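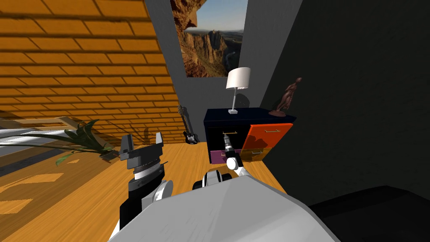 7th July

Posted by Tatsuya Minami

The old Baumgartner monitor came back out of storage in June, and I have spent most of my free evenings since then trying to get a stable picture on it from the Gemora console. The symptom was always the same. The picture would come up fine, hold for a few seconds, and then the top of the screen would start leaning to the right. My parts are sorted by drawer color, much like the dresser up top with its orange drawer and its purple one, and the video leads live in orange. I went through every lead in there before I accepted that the cable was fine.

The next suspect was the power supply. The Gemora uses an external brick, and the one I had was a replacement from Larkus. It measured correctly with no load. With the console running, there was a lot of ripple on the 5 volt line. I opened the brick and found 2 capacitors with brown crust around the base. New ones cost very little and took 20 minutes to fit, most of that spent getting the case apart without cracking it.

That cleaned up the faint diagonal pattern I had been ignoring for years. It did nothing for the lean.

Genalyn Saludo, who has the same monitor, suggested I check the horizontal hold before blaming anything else on the console side. There is a trimmer for it on the main board, reached through a hole in the rear cover. Mine is brown plastic and has a slot for a flat driver. Use a plastic tool for this. The area around the flyback is not a place for a metal screwdriver, and if you have never worked inside a CRT I would leave it to someone who has.

I let the set run for 70 minutes before touching the trimmer. My first attempt was made after only a short warm-up, and the adjustment had drifted off again by the time I sat down to play anything. On the second attempt I turned it until the picture tore, then turned it the other way until it tore again, and left it halfway between. The lean is mostly gone. On very bright screens I still get a slight bend in the first few lines — you would have to look for it.

I suspect the sync level from the Gemora is on the low side, and the monitor is fussier than a normal TV. The Skorora scaler in the other room never complained about it. I have ordered a small buffer board and will try it between the console and the monitor when it gets here. If you have measured the sync output on one of these, leave a comment with the number and which board revision you have.

Recent posts
Recapping the Larkus power brick
17 dead joysticks and what was wrong with them
Skorora scaler: settings I use
Cleaning cartridge contacts
Moving a CRT down a flight of stairs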